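The desk came up to the fourth floor in one piece, against the advice of the man from Direx. He wanted to take the legs off. Silvana Camargo said it had gone out of the old place in one piece and it would go into the new one the same way, and she held the lift door with her hip while he and his offsider tipped the thing on its end.

It was a white desk, the kind that goes up and down. Her sister Lena had used it for work and then for not much. When Lena took the job in Satti she left a list of what was to be sold and what was to be kept, and the desk wasn't on either half.

"Where do you want it, love?" the man asked.

"Along the wall, before the corner where it sticks out."

They walked it across the herringbone floor and set it down. The red string was still tied around the bottom of one leg. Lena had put it there years ago to mark which end went nearest the window, in a house that had since been sold. Silvana thought about cutting it off. The scissors were in a box, and the boxes weren't labelled.

The delivery was $378, and she paid it on her phone standing in the doorway. After the men had gone she could hear the fridge, and the people upstairs moving a chair.
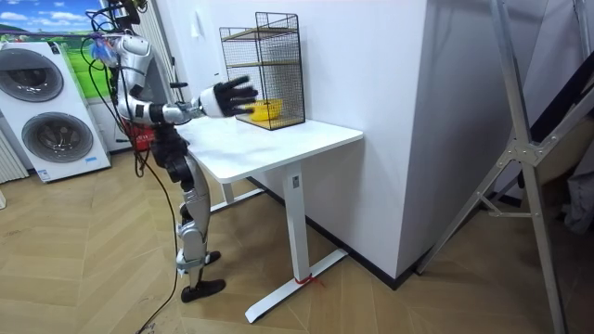
She did the kitchen things first and left the wire shelf for the afternoon. It was called a Tondska and it had been their mother's. It was black mesh, tall and square, with light wooden shelves, and in the old house it had stood on the bench beside the stove with onions at the bottom and the mail at the top. Their mother put everything in it. You could find a birthday card in there, or a single candle, or the warranty for a kettle that had gone to the tip.

Silvana wiped it down with a damp cloth and then went over the mesh again with an old toothbrush. It took longer than it should have. When it was clean she put it on the desk, at the back against the wall, and stood with the toothbrush in her hand.

It didn't belong on a desk. Lena would have said so before the cloth was dry. But there was no bench to speak of in the flat, only the sink and the stove and enough room between them for a chopping board, so the desk was going to have to be the bench. She could eat at it as well. She could wind it down to sit and wind it up to cut vegetables, and that would be two things it had never done at Lena's.

She rang Lena at four o'clock.

"You kept the Tondska," Lena said.

"It's on your desk."

"Why is it on my desk?"

"There's nowhere else."

"Does the desk still go up?"

"I haven't plugged it in yet."

Lena was eating something. It was December and in Satti, she said, the office had the heating up so high that people were working in T-shirts. She had a room with a single window and she could see a car park from it. She asked whether the washing machine had come with the flat, and Silvana said yes, and a dryer with it, one on top of the other, and Lena said well, that was something.
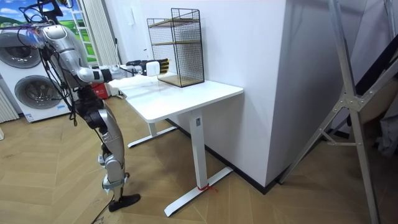
After the phone call she opened the box with the basket in it. It was a yellow plastic one with a lattice side and a wavy rim. It had come from a shop on Jurklow Street that sold buckets and pegs and doormats, and their mother had bought 2 of them, one for each girl, to carry pegs out to the line. Lena's had cracked the first winter. Silvana's had done pegs, then hair ties, then nothing, and then fruit.

She put it on the bottom shelf of the Tondska. It fitted, with room to spare on either side. She put the apple in it and then the banana, and the banana stuck out over the edge and caught on the mesh. She turned it around. It still caught.

She took the basket out again and stood it on the desk, and laid the fruit next to it while she thought.

There had been an argument about this once. Their mother believed fruit should be kept on a shelf, with air moving around it, and Lena believed it should be where people could see it or it wouldn't get eaten. It had gone on for most of a summer. The basket would be on the shelf at breakfast and on the table by lunch, and neither of them ever said they'd moved it. Silvana was 14 then and mainly ate toast. She had been asked for her opinion several times and had not given one.

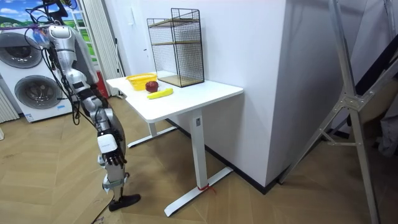 She went down to the shop on the corner for milk and bread, and when she came back she unpacked the rest of the kitchen box onto the floor. Tea towels. The good knife, rolled up in one of the tea towels, where she could easily have cut herself on it. A tin of cloves. A jar lid with no jar. At the very bottom, flat against the cardboard, was an envelope in her mother's writing that said SPARE and had two keys in it, and she knew at once that they were for the back door of the old house and that somebody else had changed that lock by now.

She put the envelope on the top shelf of the Tondska. Then she put the cloves next to it, and the jar lid, and a biro.

By then it was nearly seven and still light. She put a load of towels on, which was probably too late in the day for the neighbours, but she had no clean ones. The machine filled and stopped and filled again. She got down on her knees and found the power point for the desk behind the leg, and plugged it in, and pressed the button. The top rose by a hand's width with the wire shelf riding on it, and nothing fell over. She pressed the other button and it came down.

The string on the leg had a loose end trailing on the floor. She had the scissors by this time. She looked at which side the window was on, and it was the wrong side, going by the string, so either the desk would have to be turned around or the string didn't mean anything any more. She put the scissors in the drawer. 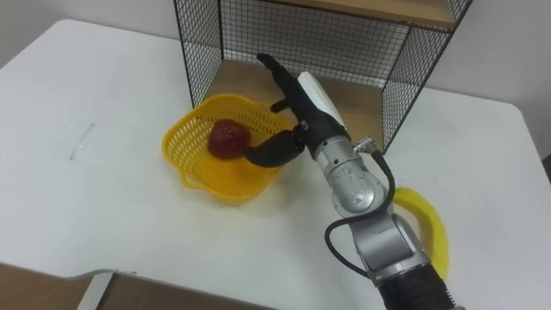 In the end she rang Lena back.

"If you had a basket of fruit," she said, "would you put it on the shelf or on the table?"

"Is this a real question?"

"Yes."

"On the table. You know that. I've told you that."

"The banana won't fit on the shelf anyway."

"Well, then."

Neither of them hung up. Silvana could hear a bus or a truck going past at Lena's end, and Lena walking across her room, and a tap.

"Have you got any fruit there?" she asked.

"There's a mandarin in my bag."

"Where are you going to put it?"

Lena said she'd been going to eat it. She said she might leave it on the windowsill until the morning. Silvana said that sounded all right, and that she had to go and get the towels out.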